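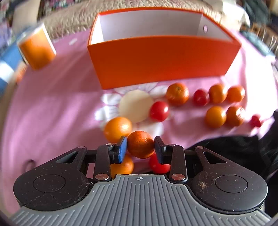 4.2 Permanência nas listas de reprodução

A segunda parte da análise trata do tempo que cada faixa permanece nas listas editoriais da plataforma Olleo depois da estreia. O corpus reúne 959 faixas lançadas por editoras independentes, das quais 588 entraram em pelo menos uma lista na primeira semana. As restantes foram mantidas como grupo de comparação.

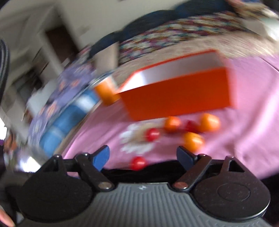 Figura 3. Pinça manual aberta, com bolas laranja e vermelhas sobre um lençol cor-de-rosa florido.

Seguimos a definição de Ahonen, para quem uma faixa "permanece" enquanto a sua ausência não ultrapassar três dias seguidos. A contagem diária foi feita sempre à mesma hora, com exceção do domingo, dia em que a Olleo renova as listas e os dados só estabilizam à noite. Das faixas que entraram na primeira semana, 351 continuavam presentes no fim de abril.

O efeito do selo é menor do que esperávamos. As faixas da Kallio saem mais cedo do que as da Nuvon, mas a diferença quase desaparece quando se controla o número de seguidores do artista antes do lançamento -- variável que os estudos anteriores raramente incluem.

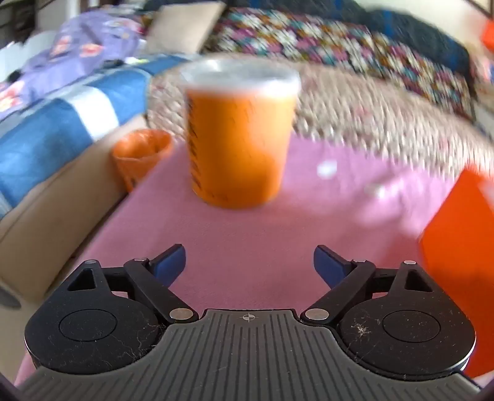
Figura 4. Pinça com os dedos azuis afastados, diante de uma superfície cor-de-rosa.

Os singles com videoclipe publicado no mesmo dia foram codificados à parte. Neste subconjunto, a posição de estreia prevê mal a permanência, e o modelo da secção 4.1 perde ajuste. A codificação manual foi revista por Venla Ahonen, e as divergências resolveram-se por consenso antes da estimação final.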